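Pluradora 4: a grasp and motion planner for small arms

Reviewed Jul 23, 2020

We bought a single-seat licence for Pluradora 4 in the autumn to replace a planning stack we had glued together ourselves. I've now used it long enough to say what it does well and where it still wastes an afternoon.

Pluradora takes a depth image, segments it, proposes grasps and hands a trajectory to your arm driver. You can swap any of those stages for your own. I kept the stock segmenter and the stock grasp proposer, and replaced the driver layer with ours. That took a day and a half, most of it spent on frame conventions. The manual says the tool frame is at the flange. The code says it's at the fingertips. The code is right.

Calibration is the best part. You move the arm through a set of poses, it solves hand-eye, and it shows you the residual for every pose so you can throw out the bad ones. Our old script gave a single number at the end and left you guessing.

For the main test I ran a breakfast-table task, 68 trials, all with a two-finger gripper. The goal is given as a list of objects and target regions, and the planner works out the order. Mugs were the object I cared about. The proposer has to decide between the handle and the body, and with a second mug standing close by there isn't much room for a finger to get in.
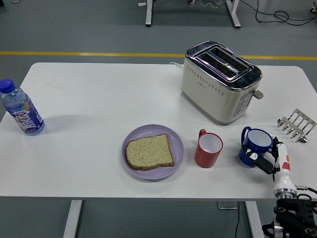 Gwenllian Rowlands disagrees with me about the default here, and says the body grasp should only be used when the handle is blocked, as a wide opening eats up clearance you could spend on the approach. She sets the handle weight to double the stock value and leaves it there. I tried her setting and got more rejected plans with it, but fewer replans once the arm was moving. It's worth trying both on your own objects.

Of the 68 trials, 56 finished without me touching anything. Four of the failures were collisions with something the segmenter had merged into its neighbour. The rest were timeouts in the planner, which gives up silently and returns the last valid pose. You have to check the status flag yourself. I'd call that a bug - Skiserholm, the publisher, calls it documented behaviour.

Clear plastic and shiny metal are still poor. Depth drops out, the segmenter fills the hole with whatever is behind it, and you need a keep-out box drawn by hand. The box editor is fine, although it forgets its colour settings every time you close it.

Logging is good. Every plan is saved with its seed and can be replayed offline. The viewer is slow on long sessions and I ended up splitting mine into batches.

Support answered both of my tickets within 43 hours. The licence is per machine, so moving it to a new workstation means another email.

I'd buy it again for tabletop work. If you mostly handle glass, run the trial version on your own objects first.

Rukhsana Usmani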